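Ticket 3594
Project: Trosel
Opened by: Nafula Muli, Derncombe
Component: gripper fingers, flower bench
Status: open (again)

Summary
Stem slips or gets squashed, depending on which fingers are fitted. Vendor notes for both sets say "suitable for delicate items". They must know some very sturdy delicate items.

Steps to reproduce
1. Home the arm, load the Talavera fingers.
2. Run the pick-and-place script with a tulip lying flat on the green table.
3. Watch the flower rotate as the arm lifts.

Expected: stem goes up at the angle it was picked.
What we get: the head swings round and points at the floor, like a guest leaving a party early.

Log
Talavera, default force. Dropped 4 of 13. All four were thick stems, picked close to the bloom.

Talavera, force raised one notch. No drops. Stems flattened at the pick point, and a flattened stem won't go into a narrow neck without a fight.

Swapped to the Cima fingers. Longer and softer at the tip. The grip is much better but the wrist now has to come in higher, and the approach path goes straight through anything already in a vase.

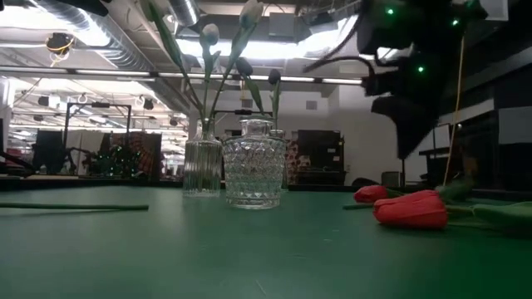 Added a 500 ms pause between close and lift. The swing is smaller with both sets, so part of this was us being impatient. I'd like that left out of the monthly report.

Comment, controller side
Have you re-entered the tool length after the swap?

Reply, N. Muli
Yes. After you asked.

With the right tool length the Cima set clears the standing flowers from the left but still brushes them from the right. Depth readings on clear glass remain a work of fiction – see the ticket from November, also open.

Workaround
Cima fingers, left approach only, pause kept in. Fill the back vase first.

Next
Try Talavera again with the pause and default force. Leaving this open until then.

Last updated 2025-12-27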